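The Rehearsal Kitchen

The Ondora came with 5 free trial runs. Practice kitchen first, real one later. Nerys skipped the manual.
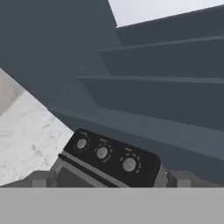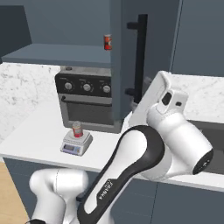

Three knobs on the oven, both times.

By Hélène McKinnon, fiction contributor

"Can on the scale," Nerys typed. "Now put it on the shelf."

The arm thought about it. 20 seconds. Then a message – WHICH SHELF.

"There's one shelf."

WHICH CAN.

Okay. Fair. She rubbed her eyes, checked the price again. 1220 for the kit, Belay add-on extra. Her sister in Landudside swore by hers. Her sister swore by alot of things.

"The can on the scale," she typed. "Please."

THANK YOU, it wrote, and the wrist began to turn.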